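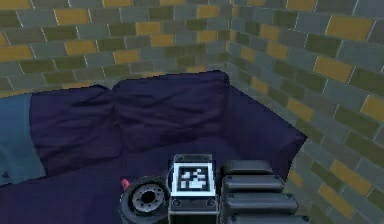
About the Demonstration Group

Monday, March 16, 2020
By Saskia Donnelly, Head of Programme

The Demonstration Group at Ullex gathers examples from which household robots learn to move and handle everyday things. Our work is carried out at Nikthorpe, in the former Treloar drawing office, and the larger part of it takes place in simulated rooms before any physical arm is asked to repeat it.

Each example is a complete record of one task, guided from beginning to end by a trained operator. The operator steers the simulated arm by hand controller, and the system stores the movement of every joint together with the view from the arm. Rooms are furnished as homes are furnished, with sofas, shelves and tables, and their wall surfaces and colours are changed between sessions so that the learning system does not come to depend on any one of them.

The Group was formed with 2 operators and now maintains 4 operator stations. Its present collection, known as Lodell, holds 346 approved examples, and we intend to bring this to 600 by the end of June. Examples in which the operator hesitates or has to correct a grasp are kept and labelled as such. Examples with missing joint records are withdrawn.

Every submission is reviewed by a second member of staff who took no part in recording it. The reviewer confirms that the written instruction agrees with what was done, that the start and finish are correctly marked, and that the room settings have been saved. Disagreements are referred to Warrick Whitelaw, who is responsible for data quality and keeps the labelling guide.

New operators complete a period of supervised practice before their work is admitted to the collection. No previous experience of robotics is required. Several of our present staff came to us from drawing, dispatch and machine sewing, and patience with small movements is the quality we look for first.

Enquiries from universities and manufacturers wishing to use Lodell should be made in writing to the Nikthorpe office, stating the intended use and the length of access required.

Last updated: Monday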